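Kombo two-arm folding machine: four months of setup and upkeep
Review by Aaliyah Cormier

The Kombo is a pair of small arms on a shared rail, made by Fukum and sold for light folding and sorting work. It comes with the Flallik software, which you install on your own computer. I have had one since spring, and as of August the counter on the service page reads a little over 4,000 folds. Most reviews I read before buying were written after the first weekend. I wanted to cover what the machine is like to set up in a real kitchen and to keep running after that.

What's in the box

Two arms, the rail, a power supply, a control box, an emergency stop on a long cable, a head camera on a strap, and a bag of hardware. The grippers are already fitted. The printed manual covers unpacking and safety and stops there. Everything else is in Flallik's help pages, and those are decent once you learn that "station" means the work surface and "task" means what the arms do on it.

The rail clamps to a counter or table edge. Check your edge before ordering. Mine is rounded at the front and the stock clamp pads rocked on it until I added rubber shims. Fukum says a square edge is preferred, but only on the last page of the spec sheet. I take the rail off when I'm cooking or recording, and it goes back on in six minutes if the shims are still taped where they belong.

Setting up the station

You need a mat. The arms can work on a bare counter, but a folded towel slides on a hard surface when the second gripper lets go, and the machine then spends a long time chasing it. Any plain mat with some grip will do. Pick a color that is nothing like your towels. I use a light turquoise one next to the stove, laid so it hangs over the front of the counter, and the towels are pale pink and gray. When I tried a gray mat, the overhead view lost the edges of the gray towels and the arms grabbed at nothing.

Calibration is the slow part. Each arm touches a set of points on the mat, then both arms meet in the middle. If the mat shifts afterward you do it again. Tape the back corners down before you begin.

Recording the task

Flallik comes with a flat-weave towel task that works out of the box. Thick, bumpy towels need your own recordings. You wear the head camera and fold by hand at the same station, and the software builds the task from what your hands do. It wants slow, plain folds with a clear stop at the end of each one, hands flat on the towel.

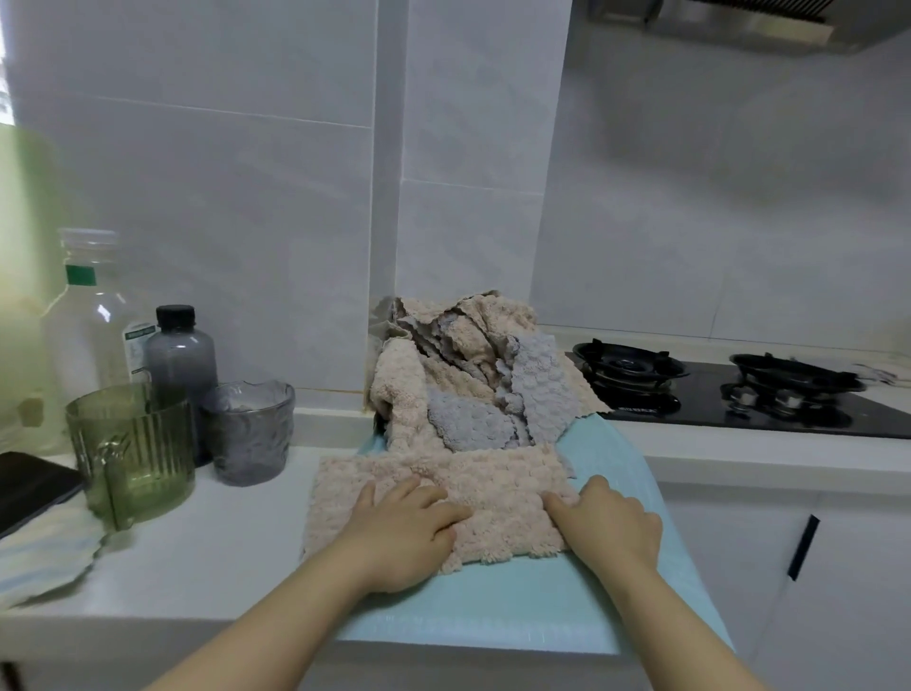

Smoothing down a folded fleece towel on the mat by the stove.

My first set of recordings was poor, and it took me a while to see why. I was folding the way I normally fold, with a quick flip and a tug in the air. The arms can't copy that. Nuria Mersha at Fukum support looked at my session log and told me to keep the cloth on the mat as much as possible and to press each fold before starting the next. I recorded again that way and the results improved the same evening. The help pages should say this near the top.

She also told me to leave the unfolded pile where it would normally be. I had been tidying everything away between takes, and the trained task then got confused by a heap of towels at the back of the counter. Leave the bottles and cups out too if they live there. The one thing I would move is anything breakable within reach of the rail.

The strap on the head camera is fine for short sessions. It slips if you look down for long, and looking down is the whole job. I replaced the foam pad with a wider one and stopped having to push it back up with my wrist.

Grippers and pads

The stock finger pads are smooth and a bit hard. They hold thin cotton well. On bobbled fleece they pinch up a tuft, lift, and drop it. I bought the Gollham soft pad set for $169, and that is a lot of money for pieces of rubber. They do hold better. Corner pickup on the fleece towels went from something I had to watch to something I can leave going while I unload the dishwasher.

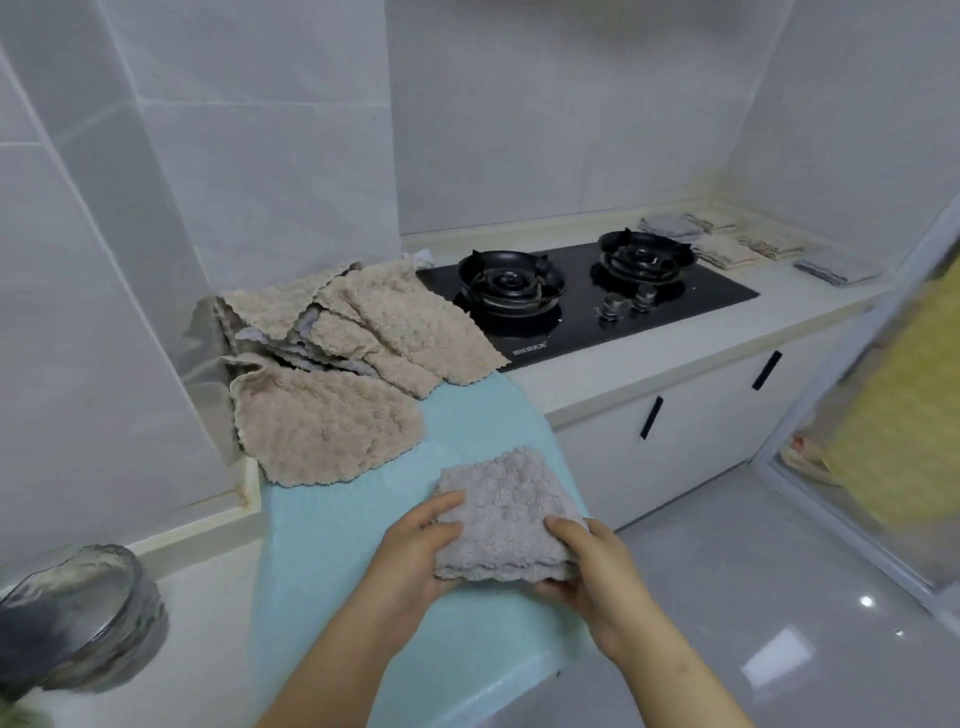 Thickness is the other thing to plan for. A bulky towel folded into a small square pushes the fingers wider than the default opening, and the arm will stall and show a grip warning. You can raise the opening limit in Flallik under the gripper settings. Do it for both arms. I only changed the left one at first and had a week of warnings that made no sense.

Routine care

Lint is the main enemy. It packs in behind the finger pads and along the rail. I brush out the fingers after each load and wipe the rail with a dry cloth. Fukum says not to use oil on the rail, and I haven't. The camera cover needs wiping more often than you'd expect in a kitchen – a thin film of cooking grease is enough to make pickups drift to one side.

Every few weeks I do the following:

Check the clamp screws. Mine loosen slightly.
Run the short calibration, even if nothing seems wrong.
Look at the cable where it enters the left wrist. It rubs on the housing.
Empty the old session logs, or Flallik gets slow to open.

Repairs

One so far. The right gripper began closing unevenly in the third month. Support sent a replacement finger link under warranty with a sheet of drawings, and the swap needed one hex key and a steady hand. The tiny washer behind the link is not in the drawings. Keep track of which side it came from. After the swap you have to run the gripper homing routine twice, with a restart in between.

Would I buy it again

Yes, for towels and napkins. Shirts are still beyond it in my kitchen. If your laundry is mostly thin cotton you can skip the Gollham pads and probably the recording step as well. If you have thick fleece like mine, allow a full weekend for setup and put the pads on before you record anything, as changing them afterward meant another calibration for me.

Rating: 4 out of 5. I took a point off for the clamp and the help pages.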